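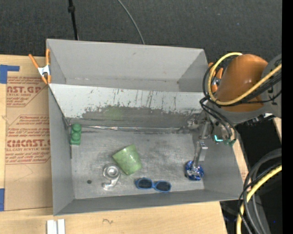 The Sillar picking cell checklist, reviewed after a month of use

I bought the Sillar checklist pack in January, all 339 laminated pages of it (yes, really, in a ring binder you could prop a door open with), and I've been running our bin picking by it ever since. It's meant for small workshops like mine with one arm and a mixed bin, and it promises to turn the big safety standards into plain words. Mostly it does!

The best chapter is the one on what goes in the bin. Sillar wants a proper mix: something glossy, something with lenses, something that rolls, something with a handle. Ours has sunglasses, a green cup on its side, a toy block hard up against the wall and a crinkly blue ball, so I felt quite smug reading that page. The block is the swine of the lot, and the pack has a good rule for it: decide before you start whether a person may nudge an item off the wall, write it down, and stick to it.

The fixing page is sensible too. Clamp the bin, check the clamps at the start of every shift, and keep the handles out of the arm's path. We use orange spring clamps. The pack grumbles that spring clamps are fine for light work only, and I think that's fair.

Cables are where I lost marks. There's a 20 point score for cable runs and I gave us 2 at the first go. You're asked to move the arm slowly to every corner of the bin and watch the loops the whole way, which took me most of a Thursday and was well worth it.

Grumbles? The index is dreadful. Page 815 gets mentioned twice and there isn't one. The stop button chapter is also far too thin, and I still lean on my old Mindier guide for that. Chun-hung Lui, who shares the workshop, prefers the Prata pack, but that one assumes you've got a full cage and a budget to match.

Would I buy it again? Yes, though I'd get the download and print the bits I need. Four stars from me.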